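# Clelside, ground floor: the carpet and the tape

We moved the Lundus workroom to the ground floor at Clelside in March. Most of the questions since then have been about the floor, so this page is mostly floor. The room has carpet throughout, steel tables along one side, and yellow tape where parts are supposed to be put down. Click through from the old page if you want the Wullby room, which had bare concrete and different tape.

The carpet came with the lease. We asked about pulling it up and were quoted 49 dollars a square yard to take it out and seal what was under it, so it stayed. It's easy on the knees and it cuts the noise. It also swallows screws.

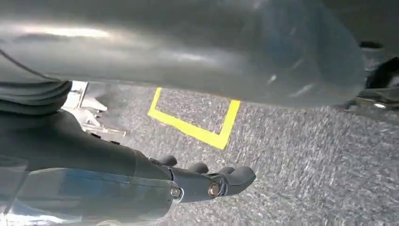

*Yellow tape on the gray carpet, with one of the big cylinders over it.*

The tape is 2 inches wide on most of the floor. We tried white at first and it got lost against the lighter flecks in the carpet, especially late in the day. Yellow is easy to find from the door. Cloth tape holds better than vinyl on this pile, but you have to press it down with a roller and not just your shoe. Vacuum first. Any fluff under the adhesive and the corner will be up within the week.

Corners are the weak point everywhere. We used to miter them and now we just overlap the strips and cut the end square. It isn't as neat, and it lasts longer.

Long round pieces go inside an outline and stay there until someone needs them. They're awkward on a table and they roll, so the floor is the better place. Carpet stops them rolling far. If one has to sit across a line for a while, that's fine, but please square it up before you leave.

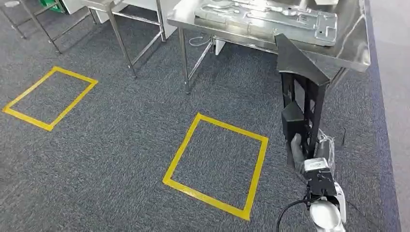

*Two empty rectangles in front of the steel tables, with a ribbed metal panel on the large one.*

None of the outlines are lined up with the walls. They were set by where a person can stand and turn with something long in their hands, and that came out at an angle. We did chalk them straight on the first try and kept clipping the table legs.

The tape does wrinkle along the bottom edges. That side gets the most foot traffic. We don't relay a strip for wrinkles, only when it lifts enough to catch a toe. A full relay of the room uses around 400 feet of tape and takes a Saturday morning - two people, one pulling and one rolling.

The tables are stainless and they're heavier than they look. Lift from the crossbar side. Don't drag them, the feet leave tracks in the pile that take days to come out. Flat parts and stamped panels go on top, ribs up if they have ribs, with nothing stacked on them. Loose cable should be coiled and put away at the end of the day. It often isn't.

What's allowed under the tables:

- small boxes, if they're pushed back between the legs
- cable that is plugged in and in use
- nothing that belongs in a taped outline
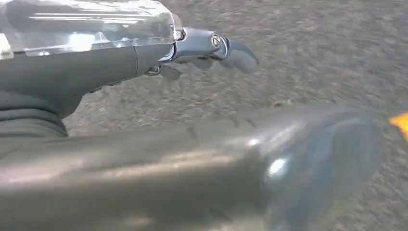
**Bethel Negussie**
Workroom lead, Lundus

*Gray ground, close to floor level, and a cylinder with a glossy finish.*

The glossy pieces are hard to photograph. They pick up whatever light is on and the color shifts with it, gray in one shot and nearly brown in the next, so please don't go by these pictures if you're trying to match a finish. Come and look, or ask for a swatch card from Chuensuk. They have 12 on the current card and we keep a spare in the drawer by the door.

Finger marks show on anything with a shine. A dry microfiber cloth takes care of most of them. Skip the spray cleaner when the part is on the floor - it drips, and the carpet goes stiff in spots where it dries.

Vacuuming is done before 9 in the morning. Go along the tape and never across it, and lift the head at the corners. The small attachment is for the strip under the tables.

A few people have asked if we're going to number the outlines. Not yet. Ink rubs off the tape and stick-on labels peel. If you have used something on carpet that stays put, let me know which brand and how long it lasted.

More pictures of the tables and the shelving will go up when the shelving is in.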